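Wegebau am Parkstreifen: Notizen zu Beton, Fugen und Laub

Seit November gehe ich die Strecke zum Büro zu Fuß, einfach 900 Meter, und sehe mir dabei zwangsläufig die Beläge an. Der letzte Abschnitt besteht aus einer breiten Betonfläche, von der hinter der Einmündung ein schmalerer Weg abzweigt und in leichtem Bogen zwischen Parkstreifen und Wiese weiterläuft.

Zum Parkstreifen hin liegt ein Beet mit Mulch und Laubstreu, eingefasst von einem niedrigen grauen Bord. Die Höhe des Bords ist der Schwachpunkt. Bei Starkregen schwimmt feiner Mulch auf, läuft über und setzt sich in den Fugen fest. Zoriana Fedoruk, früher im Tiefbau, hält mindestens 3 cm mehr für nötig. Ich würde zuerst gröberes Material einbauen und den Bord lassen, wie er ist.

Der zweite Punkt ist der Baumbestand. Die Krone reicht über die Stellplätze und einen guten Teil des Belags. Im Sommer bleibt der Beton dadurch kühler, trocknet aber ungleichmäßig ab. In den Schattenzonen hält sich Algenbewuchs fast 13 Tage länger als auf den sonnigen Flächen, jedenfalls nach meinen Aufzeichnungen. Gereinigt habe ich probeweise mit Wasser und einer harten Bürste. Hochdruck kommt für mich nicht in Frage, er raut die Oberfläche auf.

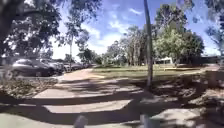

Offen ist noch die Frage des Gefälles. Mit der Wasserwaage messe ich demnächst nach, quer zur Laufrichtung und an mehreren Stellen. Die Werte trage ich hier nach.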